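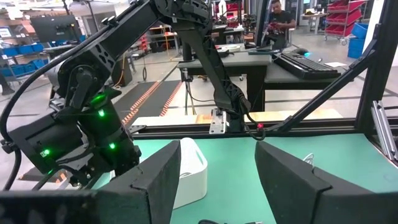 How much of the Bible do I need to have read before I start the Skurnlow plan?

None of it. The plan assumes you own a Bible and a pencil, and everything else gets picked up along the way.

Section 2: Setting up your reading plan

I wrote the first version of this section for my own church in Brekinitz, and it was far too long, so I've cut it down to what people kept asking me over coffee. You'll want the guidebook next to you (the 232-page one, with the reading chart folded into the back cover) and a quiet half hour. Sunday afternoon works great for me, but pick whatever suits your house!

1. Unfold the chart and find the first row. There are 300 readings altogether. A year has more days than that, and the extra ones are yours for catching up, resting, or going back to something that puzzled you.

2. Choose a starting track. The plan has six tracks: Law, History, Poetry, Prophets, Gospels and Letters. If you're brand new, start with Gospels. I know it feels odd to begin two-thirds of the way through a book, but Leviticus in your first month has finished off more good intentions than I can count.

3. Write your starting month at the top of the chart. Just the month. I started mine one May and was very glad later that I hadn't penciled a date into every square.

4. Decide on a time of day and write that down too. Mine is 6 a.m., before the phone wakes up. My friend Norbert Ondrejka reads on his lunch break in his truck and gets more out of it than I do, so please don't think early means holy.

Note: The readings follow chapter and verse numbers, so any translation will do. The short quotations in the guidebook are our own paraphrase and won't match your page word for word.

5. Read the day's passage once straight through without stopping. Don't look anything up yet. Then read it again, slower, and underline one line — only one — that you'd like to carry around with you.

6. Answer the two margin questions. They're the same every day: what does this say about God, and what would I do differently if I believed it? A few words each is plenty. Some mornings all I've got is "he's patient" and "so call my brother."

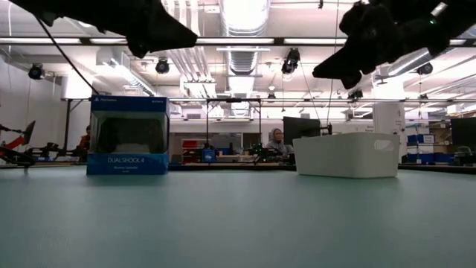

7. Close with a prayer of your own. If the words won't come, borrow a psalm. There's a list on the inside cover, and Psalm 23 or Psalm 121 will see you through most kinds of day.

Caution: Don't double up to catch up. If you miss a week, pick up at the next empty square and let the missed ones wait for your extra days. Reading nine chapters at a gallop on a Saturday night tends to leave you with a headache and not much else.

Caution: Go easy on the study notes at first. I love a good commentary (my shelves are a disgrace), but if you read the notes before the passage you end up hearing the commentator's voice in everything.

Reading with somebody else

Two people can share one chart if you use different colored pencils. Read separately, then meet up and swap your underlined lines. The Peñalver group does this by telephone, and they've been at it longer than any of us.

If you'd like a bigger group, look at the Skekska sheets in Section 5 before you invite anyone. They cover how to open and close an evening, and what to do when a talk about the sermon on the mount wanders off into the parking lot repairs.

Note: Spare charts are in the pocket at the back of the leader's copy. Photocopies are fine, so make as many as you like.

Brekinitz Reading Fellowship | Contact us | © Skurnlow Guides, all rights reserved | Back to top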